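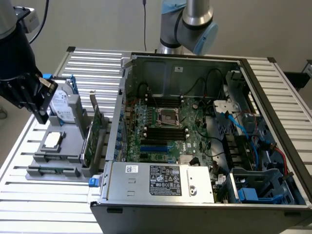 Illusthorpe workshop teaches robot arms to strip old computers

A repair and recycling workshop in Illusthorpe has begun teaching a pair of robot arms to take apart desktop computers, with its own bench staff doing the teaching.

The project, called Grerkine, is run by the recycling firm Flernavari and the robotics company Vaher. It started in September and is due to run for 6 months. Staff who normally dismantle office machines by hand now spend part of each shift guiding the arms through the same work, either by taking hold of an arm and moving it or by steering it from a set of hand controls on a nearby desk.

Each run is recorded from start to finish. The recordings include the position of every joint, how far the gripper is open and the view from a fixed camera at the bench. They are then used to train the software that will later move the arms without a person at the controls.

Hard drives are the first part on the list. They have to be kept apart from the rest of the scrap so that the data on them can be wiped or the drive destroyed, and many office machines hold them in plastic caddies that can be removed without a screwdriver. Expansion cards and memory follow, and then the processor. Power supplies will be left until last.

"A caddy is easy for a person," said Védís Bjarnason, who leads the work for Flernavari. "You squeeze it, feel it give and pull. The arm has to be shown how hard to squeeze and which way to pull, and it has to be shown on more than one make of computer."

The team wants 1,000 good recordings of the drive task before it lets the software try a full batch. By the end of last month it had made 1,972 recordings across all tasks, but many of those were practice runs or were thrown out after a part slipped or a cable got in the way.

Florencio Arroyo, an engineer at Vaher, said failed runs were still looked at. Some are kept and marked, so that the software can be trained to recover after a poor grip. He said runs where the operator stopped to think were harder to use, as the arm learns the pause along with everything else.

Moving the arms by hand was the quicker method for new staff to pick up, he said, but the operator's own hands and sleeves often blocked the camera. For that reason most of the drive work is now done by remote control. Hand guiding is used mainly to set starting positions and to show slow movements such as lifting a card straight out of its slot.

Kolbrún Bech has worked at the Illusthorpe benches for six years and was among the first to be trained on the controls. She said it took her most of a week before she could lift out a drive without knocking the case.

"You can't feel anything through the controls, so you go by eye," she said. "I still do it faster with my hands."

Flernavari said no jobs would be cut during the project. Bench staff taking part are paid at their usual rate, and training on the controls is done in working hours.

A first trial without an operator is planned on a batch of 50 computers, all of the same model. Mixed batches will come later if the results are good enough. Vaher said it would publish a short report when the project ends.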